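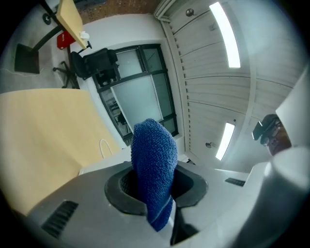

Why does a terry towel feel thicker than a flat cotton cloth of the same size?
It's the loops. A terry towel is woven with an extra set of yarns that stand up off the ground cloth, so you get a lot more cotton in the same square of fabric, plus all the little air gaps between.

Okay, that's where we pick up. These are my notes for the second half of the household textiles unit, and they go with the sample packets from Bettencourt (if you didn't get a packet, see me at the break, I have extras).

Loops first. A terry cloth needs two warps. The ground warp is held tight and does the boring work of keeping the thing together. The pile warp is kept slack, and when the reed beats the weft forward, the slack pops up as a loop. Loops on both faces is your standard bath towel. Loops on one face and sheared on the other gives you velour, which looks gorgeous on a shelf and drinks water more slowly. I know some of you love velour beach towels. I do too! Just don't hand me one when I get out of the pool.

Folding. I get asked about this every single term, so it's in the handout now. Fold lengthwise in thirds with the side hems tucked inside, then in half, then in half again. A tall narrow bundle like that will stand up in a basket or a deep shelf if the pile is dense enough. Try it with the Hikano sample and then with the Zetgate one, which flops right over, and look at the two cloths through the pick glass before you decide why.

Royal blue and other deep shades: wash separately the first few times. Cold water is fine. Skip the fabric softener, please, it coats the cotton and your towel starts pushing water around when it should be soaking it up. If you've already overdone it, run a wash with a little white vinegar and no detergent.

Snags: never pull. Snip the loop level with the rest. One cut loop won't unravel a terry cloth, the ground weave has hold of it on either side (go look at the cross-section on page 2 again).

For the lab, weigh your Tandach swatch dry, soak it, let it drip for 35 seconds, and weigh it again. Write down both numbers even if they look silly. Last December somebody's swatch came out lighter after soaking and we had a great half hour working out that the scale hadn't been zeroed.

Lab sheets are due June 10, 2011, in the tray by my door. Bring the swatches back too, I reuse them.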